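What do you do with a drawer full of orphan chargers?

Posted in Home & Storage, 426 views

padilla_porch
We're moving in September and I've found the drawer. Every home has one. Mine holds what appears to be every charger I've owned since college, plus the cord to a Takonetti foot bath we gave away. How do I decide what goes?

rodavis77
Throw it all out. You'll need one of them the next morning, but that's true whatever you do.

gluestick_annie
Don't throw it out, our recycling center takes cords at the side door until 2. Tip the lot onto a table first, on a cloth so the prongs don't scratch. Match each one to a device you can produce in person. No device, no charger.

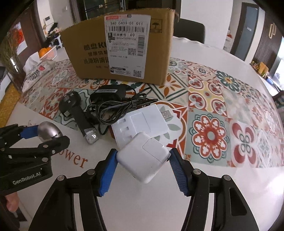
My own drawer took 7 minutes to empty and most of an evening to argue over. A square white adapter like that one is an easy keep, grubby edge and all. The black brick with the tangled cable had to find its partner or leave. Whatever survives gets a strip of masking tape with the device's name on it, and goes in a shoebox. The shoebox doesn't get a second shoebox.

padilla_porch
Found the foot bath's manual too. Keeping that, obviously.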